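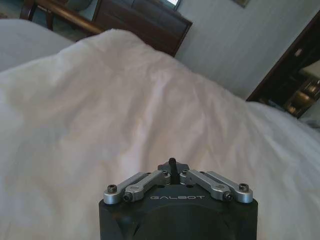 Linkage arms, brushed silver

We use cookies to keep you logged in and to count visits. Accept / Manage settings

Allotment water butts — worth linking two together?

kpap39
I've got one 200 litre butt on the shed at Pellby and it was full by the second week of March. Thinking of adding another and joining them with a hose near the bottom. Has anyone done it?

Dwynwen Ellis
Yes, two Plustora ones. Link them low down and they fill and empty together. Stand both on the same level or one will overflow while the other is half full.

mossybank
I'd link at the top. If a bottom joint leaks you lose the lot. I came up on a Monday and found both mine empty and the path under water.

Dwynwen Ellis
That's a bad washer. Mine have been joined at the bottom for eight years.

mossybank
Might be, but with a top link I'd still have had one full butt. You need two taps, that's all.

kpap39
What size hose? The kit from Lema is £12 and looks thin.

oldtrug
Too thin if your shed roof is a big one. In a downpour the first butt fills faster than the pipe can pass it on. Get the wider one from Jasbridge and cut your own holes.

Dwynwen Ellis
The thin kit is fine on a normal shed. Don't overtighten the nuts — the plastic splits.

mossybank
Agree with that bit. And put a lid on, or you'll have gnats by May.

kpap39
Thanks all. I'll go for the bottom link with the wider pipe, and put a valve in the middle so I can shut one off. Slabs first, the ground slopes.

oldtrug
Valve's a good idea. Drain it before the frosts.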